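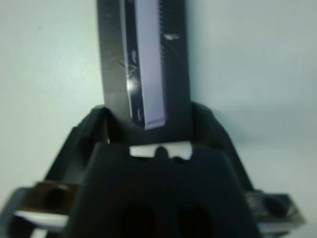 Second-hand kit has usually met a few people before it meets you, and the stuff on our Sayce shelf is no exception. We sell it as it comes, which means black, upright and a bit lived-in. Faint smudges and fine scratches on the face are normal, as is the odd little white scuff, and a pale strip set into a dark band down the front will have picked up a few thin scratches near it too. If you want something nobody has breathed on, the new stock is two clicks away and costs a good deal more.

Home > Shop > Seconds > Delivery > Basket

Filed under: Scuffed But Sound

Posted in December by Mabli Edwards

Price is £18 each, or £50 for three if you have the shelf space and no one at home to stop you. Stock code 426. Drillen used to take the whole lot off us, then got fussy about marks, so now you get first pick.

We wipe each one over with a dry cloth before it goes in the box. We don't polish, fill or touch up. Nassoro Owino tried a marker pen once and we still have that one, should anybody want it.

Grading is simple. A has light marks, B has marks you'd notice, C has marks your visitors would mention. Please don't order a C and then write to us about the marks.

Collection from the Covonow counter, Unit 109, until half past four. Returns within 18 days, in the same box if you can still find it. Guron parts are on a separate page.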